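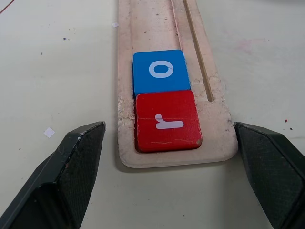 McIver Letter Block Set, Large Case

We have been making letter blocks in the back half of our shop for 22 years now, and this is the set that people write to us about. It started because Elspeth Galbraith wanted something for her granddaughter that would sit flat on a kitchen table and stay put while a small person pushed it around, and it grew from there, one letter at a time, until we had the whole alphabet and a good many spare vowels.

The Large Case is the one to get if you have more than one child at home, or if you run a little reading corner and are tired of hunting under the couch for the last E. There are extra vowels, a few extra of the letters that get used all day long (S, T, R, N), and a drawstring bag to keep them in. The bag is plain cotton and washes fine — I put ours in with the towels.

A word on the letters themselves. They are lowercase only. We do get asked for capitals, and Fergus Laing has been drawing a set for us since last June, but he is fussy about his g and we have learned to leave him be. If you'd like to hear when they're ready, leave your name at the counter or drop us a note.

Corners are eased by hand, so they're soft to hold but will still stack. My own kids got a tower 13 high before supper one evening and I was not allowed to clear the table until their father had come home to see it!

Care: wipe with a barely damp cloth and let them dry on a rack overnight. Please don't soak them or run them through the dishwasher, even on the gentle setting. Small nicks will come with use and can be rubbed down with fine sandpaper.

Ages 3 and up. Orders leave the shop within 15 days, a bit longer before the holidays. If you lose a letter, tell us which one and we'll gladly send another for the price of the postage.

Also in this range: McIver Number Blocks, Huvau Picture Blocks

Share 41 | 6 comments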